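NOTES FROM THE TEARDOWN BENCH

Every newsletter I promise myself I'll write about something that went well, and then a week like this one happens. So! The story of the stop that wouldn't stay reset, and how we came within a whisker of bending a socket full of pins.

Most of you know the Rarau bench by now (the long slatted table, the old Dell boxes, the arm that pulls parts out and puts them back in). Annapurna Poduval had it working on processor swaps in December, and it was going along nicely. The arm picks a processor out of the gray tray, carries it over the open chassis, lines up over the empty socket and lowers. If it feels more push than it should on the way down, it's supposed to stop and back off. That last bit is the part that let us down.

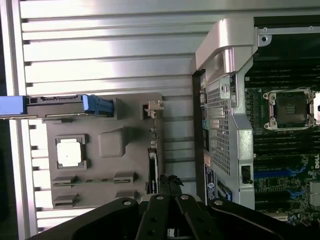 Issue 77, page 2

What happened was this. On a swap late in the afternoon the gripper came down a hair off to one side, and the edge of the processor landed on the metal of the socket instead of dropping in. The force limit tripped, just as it should, and the arm froze. Good. Then I cleared the fault on the screen, thinking I'd jog the arm straight up by hand - and the program picked up where it had left off and pushed down again. I hit the red button so hard I hurt my palm. The processor had a scuff on one corner and the socket, by pure luck, was fine under the magnifier.

I'll own my share of that one. I was standing with one hand on the chassis handle when I cleared it, and that hand had no business being there. We have a rule about hands on the table while the arm has power, I wrote half of it, and I broke it because I was in a hurry to get home.

Annapurna and I spent the next morning going through the log, which I'd recommend to anybody who thinks they remember an accident correctly. I would have sworn it was five seconds between the trip and the second push. It was 300 milliseconds after I pressed clear! The controller treated "clear fault" and "carry on" as the same thing. Somebody had ticked a box called auto-resume when the Tallitz controller was first set up, back when the arm was only moving hard drives in and out of the tray and a small hiccup didn't matter much. Could have been me. The log doesn't go back that far and I'm not asking.

The off-center part has a duller cause. The tray had crept along the slats. One clamp was loose, and you could slide that end with a thumb. So the arm was picking up each processor slightly crooked in the fingers and carrying the error all the way across to the computer.

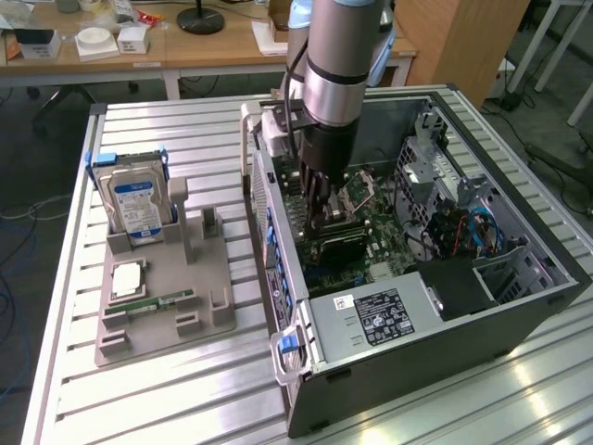 The arm at work over the open tower, with the parts tray alongside.

Changes so far. Auto-resume is off, and clearing a fault now does nothing but clear it. The arm stays put until you press a second button, and the first move it's allowed to make is straight up. The speed for the last stretch above the socket has been cut way down (it is painfully slow to watch, bring a sandwich). Dinesh Panicker made two new clamps for the tray, and we check them with a firm shove before each run. He also wants a mat under the table edge that cuts power to the arm when you step on it. I grumbled about that at first, but I've come around - I'm the one it's meant for, after all.

We ran 200 insertions over the following days with a junk processor in a junk board, and the limit tripped twice. Both times the arm sat there like a good dog and waited. One was a bad pick that we still can't explain, so Annapurna is keeping the log from it.

If you run one of the Kulkarni arms over in the Kanton room, please go and look at your own fault settings before you next switch on. It's the same controller, and the box is on the third page of the safety menu, down at the bottom where you have to scroll. Send me a note with what you find, even if it's fine. And keep your hands off the table, me included.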